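Sunska halts gripper trials after repeat fault
Saturday's bench session in Prarville ended early. 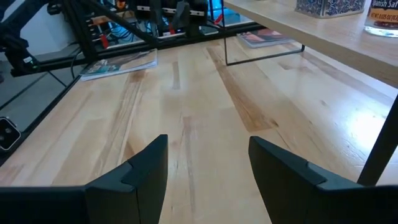
What the firm says
Sunska blames a software update for its Ranjbar gripper, which failed to release on 15 of 115 attempts. Engineer Stepan Koval calls the fault "minor" and promises a fix by September. We heard much the same before the last fix - and the firm still won't say if the emergency stop was tested. Plotia, which has 400 on order, declined to comment.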